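3.2 The shared table and the placing of the cube

The first version of our two-handed station was put together in June in the garage of the second author. It was too small. The arms could not be opened to full width without touching the shelves, and every time the garage door was used the base moved a little. For this reason we carried the whole build to the Tilton workshop, which is a shared place where members pay by the month and where several groups work in the same room. All results in this paper come from Tilton. The work in the garage is mentioned only where it explains a choice that we kept.

Working in a shared room has a cost which we did not expect at the start. We cannot close the room, we cannot choose the light, and other people sit and walk behind the table during a trial. A paper from a closed laboratory can treat the background as fixed. We had to accept that it changes from one hour to the next, and we decided early not to put up a screen. A method which needs a screen would not be useful to other members, who have the same room and the same windows as we have.

The table has a plain white top. We kept it plain because the edge finder described in Section 3.4 was confused by the wood grain of our earlier bench. White has its own problem — in strong daylight the light tiles of the cube and the table become nearly the same value, and the finder may lose one side of the cube. The view from the wrist suffers most from this, as it looks down at the table from a short distance and the fingers cover a part of the picture. 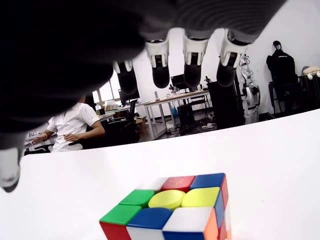
Figure 3. View from the wrist camera, with the fingers above the table and the cube near the bottom of the view. The workshop is visible behind.

The fingers stay in the wrist view for most of a trial, and we first tried to remove them with a fixed mask. This worked only when the hand was at rest. As soon as the fingers bent, the mask was wrong, and a wrong mask was worse than no mask. In the present version the control program, which we call Gelia, draws the expected outline of each finger from the joint angles and ignores the pixels inside it. The outline is made a little wider than the finger. We lose some useful pixels in this way, but the error in the cube position became smaller and, more important for us, it became steady.

The choice of the cube as test object needs a few words. We do not try to solve the puzzle. We use it because it is cheap, its size is well known, and its faces can be told apart by colour when it is mixed. A cube can also be replaced in any town on the same day, and this matters for a build that other people should be able to repeat. Daneshvar, our earlier test object, was a printed block with marks on each side. It was easier for the cameras, but each printed copy had slightly different corners, and after many drops the corners became round.

3.3 Rest pose and start of a trial

Each trial begins from the same rest pose. The two hands are open, one on each side of the tray, and the thumbs point inward. Neither hand touches the cube before the start signal. The pose looks simple but it took us a long time to agree on it. With the hands further apart, the first movement was long and the small errors of the shoulder joints were added together. With the hands nearer, the thumb could push the cube before the program had read its position.

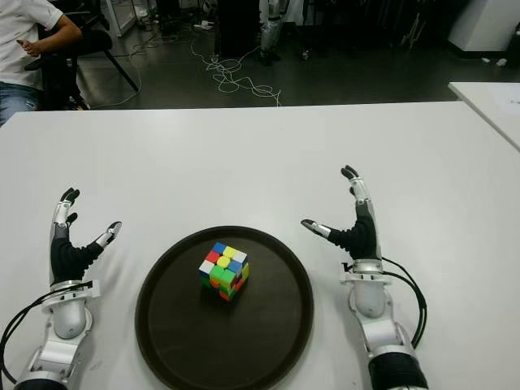

The tray was the idea of Rhonda Melnyk, who built the supports for the arms. On the bare table a cube which was pushed by one hand could slide away, and then somebody had to reach between the arms and bring it back. We did not like this for reasons of safety, and it also made the trials slow. The raised rim keeps the cube inside the area that both hands can reach. The dark colour gives a second benefit, since the light tiles now stand out clearly and the edge finder does not lose them. A dark tray does make the shadow of the cube harder to see, but our method does not use the shadow.

We ran 500 trials with the tray and 149 without it. The two numbers are not equal because we stopped the second series early, when the left thumb joint began to show play. In the series without the tray, 78 trials were ended by hand as the cube had gone out of reach. The joint was then replaced with a Lodano part of the same size, and the zero position of the hand was measured again. We did not repeat the series without the tray after this repair, so the comparison should be read with some care.

The cables deserve a last remark. In the garage version they were tied tightly along the forearm and two of them broke inside, close to the wrist. Now each cable leaves the wrist in a free loop and comes down on the outer side of the arm. The loop must be long enough for the full turn of the wrist — we test this by hand, with the power off, before the first trial of the day.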